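Sorting Time and Walking Distance in a Small Library Returns Room

Kianoush Zamani and Rachid Badawi
Project report, Introduction to Operations Analysis

1. Background

The Juvdale branch library receives returned items through one wall slot and one service desk. Both streams end up in the same returns room, where staff check the items in, sort them onto carts and take the carts to the floor. The branch manager asked whether the room could handle more returns without added staff hours. We limited the study to sorting. Check-in speed depends on the catalog software, which the branch cannot change.

2. Method

We observed the room during 3 morning shifts in May, starting at 8:30 a.m. when the overnight bin is emptied. For each item we recorded the time from check-in to placement on a cart, the cart used, and whether the item was moved again before shelving. Walking distance was taken from a floor plan drawn to scale, with straight segments between the check-in station and each cart. Staff were told what we were timing, so some change in their pace is likely.

In total 912 items were timed. Of these, 641 were placed once and not moved again. The remaining 271 were moved at least one more time, mostly between the adult nonfiction carts.

3. Existing layout

The carts stand along the back wall in call number order, with children's picture books at the far end. The order matches the shelves but not the volume of returns. Picture books were the largest category on every shift, and each handful required the longest walk in the room.

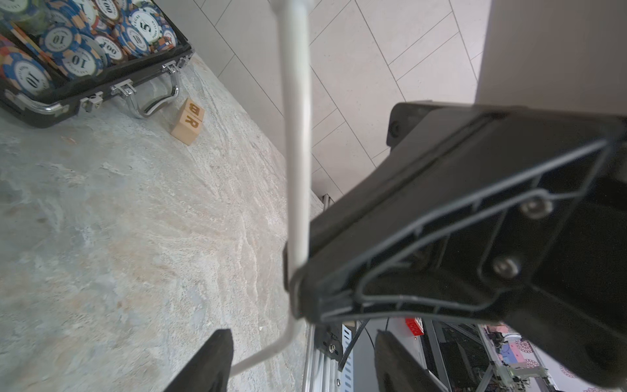 Adult nonfiction is split over two carts at 641, the start of the cooking section. The split was set when the collection was smaller. The first cart now fills well before the second, and the overflow is stacked on the second cart and sorted again later. This accounts for most of the repeat moves.

4. Proposed layout

We propose moving the picture book cart next to the check-in station and shifting the nonfiction split to a lower number. Using the recorded item counts and the new distances, total walking falls by nearly 30 percent. The calculation assumes that staff carry the same number of items per trip as before. We did not test the layout in the room.

5. Limitations

All shifts were in the morning and all fell within the school term. Afternoon returns at the desk arrive in smaller groups, and the saving per trip may differ. Oversized items were left out because they go directly to a separate shelf. We also had no data on how often the two nonfiction carts are taken out half full, which would affect where the new split should be placed.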